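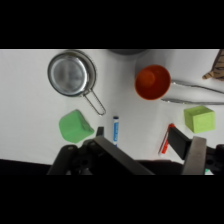
Most gripper comparisons I read are written from the wrong end. They start with payload, stroke and closing force, and then, somewhere near the bottom, mention what the thing was asked to pick up. I think the objects should come first. The wrist camera on our bench looks down at a steel pot with a wire handle, a plastic cup, metal tongs, two markers and a couple of green blocks, and that mix says more about a gripper than a spec sheet does. A soft block with rounded edges forgives a sloppy approach. A marker does not. The handle on the pot is a thin loop of wire, and a finger that holds a cube well can slide right off it.

I spent most of April switching between two parallel grippers on the same arm. One was the Wakus, which has narrow fingertips and a short stroke. The other was the Voltidus, which opens wider and closes harder. On paper the Voltidus wins nearly every row. If I had bought from the table alone I would have bought that one and been annoyed with it by May.

We ran 22 tries per object with each gripper, same arm, same controller, same operator. On the markers the Wakus got 20 and the Voltidus got fewer than half. The wide fingers kept touching the table before they got low enough to close around the barrel. On blocks there was no difference worth writing down. On the pot, the Voltidus was better when it took the rim and worse when it went for the handle. None of this could be read off the force numbers.

The other thing I would push people to look at is what the camera sees once the gripper is bolted on. A wrist view is only useful if the fingers leave some of the table visible. On our mount the hardware fills the bottom of the picture, and the lower ends of both markers are hidden behind it. The operator is then guessing at the last inch, and so is any policy trained on that footage. We tilted the camera bracket 26 degrees from where the Asamoah mounting guide puts it, which helped with the tips and cost us some of the far side of the table. I would still make that trade. Vendors photograph their grippers from the side, where they look slim. I would like to see one photo from the wrist in every listing.

People will say a tabletop of household items is not a real test, and that a factory handles one part all day. That is fair if you work in such a factory. Buy for the part. But a lot of small labs and shops are now buying arms for mixed work, and they are reading reviews written for the one-part case.

Controllers get the same treatment. We tried the Esumness box for a week because its update rate was higher. It made no difference I could measure to how often we dropped a marker. What did help was being able to change the closing speed without restarting the program, and that was on page 20 of the manual.

My advice is dull. Put ten things you own on a table, including something thin and something shiny, and ask for a loaner before you pay. If the seller will not lend one, ask for video of their gripper picking up a pen.

Related
Choosing a wrist camera mount for a small arm
Do soft fingertips last?
Closing speed matters more than closing force
What we keep in the spare parts drawer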